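Robots at Work: How a Kitchen Changes When a Machine Helps Out

What is automation?

Automation means giving a job, or part of a job, to a machine. Some machines can do only one thing. A dishwasher is an example. It washes dishes very well, but it cannot put them away.

A robot arm is a different kind of machine. It has joints, much like your shoulder, elbow and wrist. Because it can bend and turn in many ways, it can be taught more than one task.

At Stornovo, people are preparing robot arms to work in staff kitchens. A staff kitchen is the room at a workplace where meals and snacks are made for the people who work there. The first of these arms is meant for the kitchen in Plernoditz, where lunch is made for a large office.

Learning in a pretend kitchen

Before a robot works in a real kitchen, it practices in a simulation. A simulation is a copy of a place made by a computer, a little like the world inside a video game. In a simulation, a dropped jar does not break and no one can be bumped.

The practice kitchen has blue cabinets, a white marble counter, a toaster oven and a small brown pot. One of the first lessons is about cabinet doors. Opening a door may seem easy to you, but a robot must learn where the handle is, how hard to pull and how far the door will swing. In Stornovo's program, the robot repeats the cabinet lesson up to 2000 times.

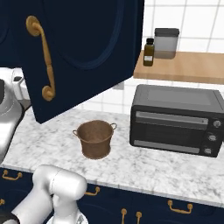 Heike Heitmann asked whether a robot that has practiced so often will still need somebody in the kitchen with it, and added that in her experience no two lunches are ever the same. She would be glad of help with the high shelves, she wrote, but she would want to decide for herself when that help is given.

Her question is an important one, and many workers ask it. The plan for Plernoditz is that people will remain in charge of the kitchen. There are 6 people on the kitchen team now, and there will be 6 when the robot arrives. What will change is how they spend their time.

What the robot will do

The robot will be given tasks that are repeated many times a day. It will open and close cabinets, bring down items that are stored up high and put them back afterward. Reaching above the head again and again can make a person's shoulders sore. A robot does not have muscles, so it does not become sore, although its parts do wear out and must be checked.

What people will do

People will still plan the meals, cook them and taste them. They will talk with the workers who come in to eat. They will also learn some new tasks:

Checking the robot each morning before it is switched on.
Telling the robot which task comes next.
Stopping the robot if something is in its way.
Writing down any mistakes, so that the lesson can be improved.

Every member of the team will take a training course that lasts four days. Joscha Wiegand teaches the course. He begins with the stop button, and everyone must be able to find it quickly.

Why doors are difficult

A cabinet door moves in a curve. If the robot pulled in a straight line, the handle could slip away or the hinge could be damaged. The arm must follow the curve, and it must keep its own elbow away from everything on the counter. 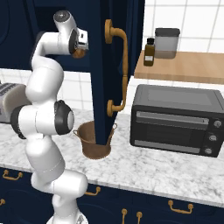
A robot must also know where the door is while it is open. A person glances up and steps around it. The robot needs sensors, which are parts that measure the world, and a computer program that uses those measurements to plan the next move.

Does everyone agree about automation?

No. Some workers look forward to having less lifting and reaching to do. Others worry that a machine will be given more and more of their work. Both groups should be heard before a robot is brought in. In Plernoditz, the kitchen team will meet with Stornovo every three weeks during the first months, beginning in September, and may ask for a task to be taken away from the robot.

Words to know

Automation: using machines to do work.
Joint: a place where an arm can bend or turn.
Sensor: a part that measures something, such as distance or force.
Simulation: a copy of a place or an event, made by a computer.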